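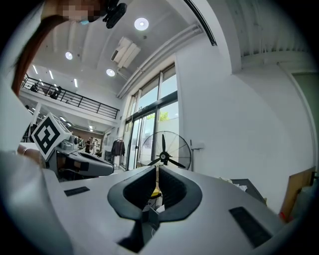
Ground-floor workspace at the Varetti building, with the mezzanine at upper left and the window wall at center.

Varetti building adds floor fans ahead of duct work

Teltance has placed standing fans on the ground floor of the Varetti building in Arkum while the air supply to the hall is rebalanced. The hall and mezzanine together cover some 830 square meters and share one duct run.

The ceiling-mounted air-conditioning stays in service. Airflow readings taken under the mezzanine were 15 percent below the design value, and the fans are meant to move air toward that side until the dampers are reset.

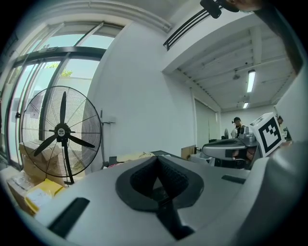 Dal Bello, the contractor for the duct work, will reset the dampers in two stages – the window side first, then the area below the mezzanine. Each stage takes one night. Doors in the window wall must stay closed during measurement.

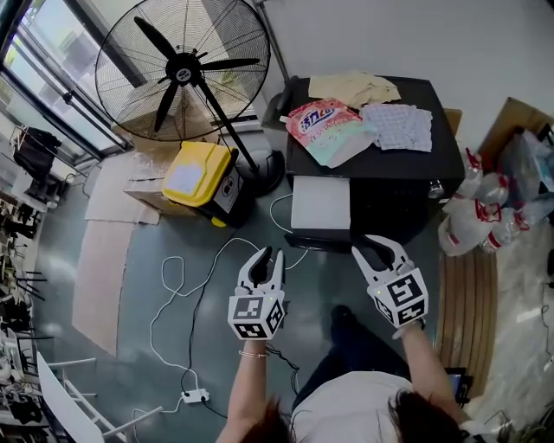

ARKUM, February – Tenants have been asked to clear flattened cardboard and empty bottles from the floor and along the walls before the first stage. Power strips and loose cables should be moved off the walking routes by 2 p.m. Tables and shelves can stay where they are. Cardboard goes to the loading door, bottles to the recycling point next to it.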